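Home | Shows | Business | Trade Notes | Contact

March 14, 2018
By Kayode Adebisi

Pre-Taping Checklist for a Small Cooking Show, With My Comments

After Grasso signed with Fivholm to tape at Flustell, we went over our old walk-through sheet (it was written for a chef with one burner and a lot of patience!) and made it fit for a proper kitchen set with a studio audience. I'm sharing it as we use it, comments and all.

1. Gas shutoff behind the island. Open and close it by hand.
Comment: Stiff in November, fine now. Please don't oil it yourself, call the landlord.

2. Extinguishers, one at each end of the set. Check gauge and pin.
Comment: The left one was hiding behind the cookbook display again.

3. Audience seats, 202 of them, and both aisles clear.
Comment: Tote bags go under the seats. Folks are very nice about it if you ask nicely.

4. Floor cables taped flat, 10 feet back from the burners.
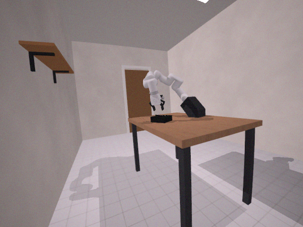
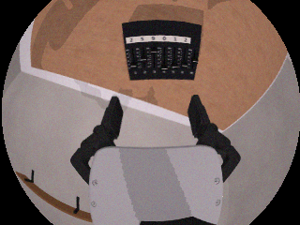
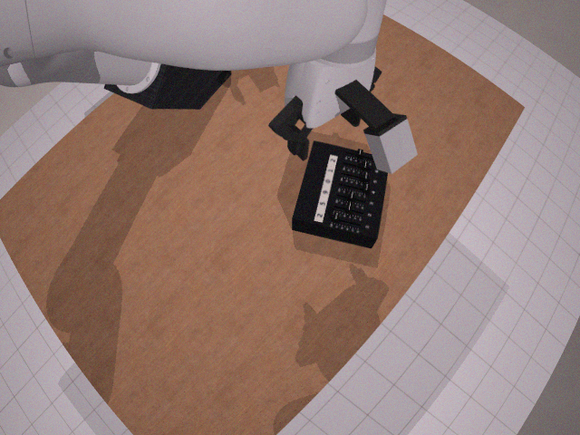
5. Sound and lighting desk. Every control moves freely, and no drinks on the same table, ever, not even the host's tea. Labels are the part people skip, and I do wish they wouldn't, as a fill-in operator has only those to go by. A strip of plain black digits on white, like the one over the eight sliders in the second picture, is easy to read, but keep a sheet next to it saying what each number means on your show.

6. Knives counted in and counted out.
Comment: 8 in, 8 out. Thank you, prep team.

7. Walix mixer cord, plug and bowl lock.
Comment: Small nick near the plug. Tagged and taken off the set until it's replaced.

8. Sign the sheet and leave it in room 444.

Comments (3)

marlene_b: We do ours the night before and then again in the morning, and I still find something every time. Thanks for posting the whole thing!

Tobin: Do you count the knives before or after the cleanup crew comes through?

Kayode Adebisi: Before, Tobin, and then once more when the drawer gets locked.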